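Havetti H2 Parallel Gripper
Kitchen and light shop-floor work - product notes and limits
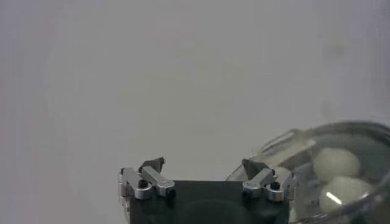
Tasby, on the product forum: The question I keep asking vendors is whether the thing can be left alone with a chore. Picking one item in a demo tells me very little. I want to know what happens on the fortieth item, with a lid half open and a counter that got bumped.

The H2 can be left alone with some chores and should not be left alone with others. Both groups are listed below.

General
Two-finger parallel gripper with aluminum linkages and pointed fingertip pads. Maximum opening 90 mm. Adjustable grip force, set in software per item. Pads are held by screws and can be changed with a hex key.

Suitable without supervision
Moving rigid items of known size between fixed positions. Sorting small parts into bins. Loading and unloading trays, if the tray is located by a stop or a fixture.

Suitable with a person nearby
Taking fragile items out of clear plastic containers. Transparent walls and lids give poor depth readings, and the arm may approach too close to the rim. Use the slow approach setting. Closing hinged lids also belongs in this group.

Not recommended
Folding laundry. Washing dishes in a sink. Opening sealed film packs. Anything where the item has to be turned over inside the fingers.

Test results
The Plerkisstead bench ran 114 transfers of mixed kitchen items in March. It logged 10 stops that needed a person to clear them. Most came from clear packaging; none damaged the gripper. A human does the same work faster, and we make no claim otherwise.

Service
Inspect pads every 3000 cycles. Wipe linkages with a dry cloth - no solvent on the pivots.

Compatibility
Bolts directly to Stojanović wrist flanges. Other arms need the adapter plate, sold separately. Cable and spare pads are included.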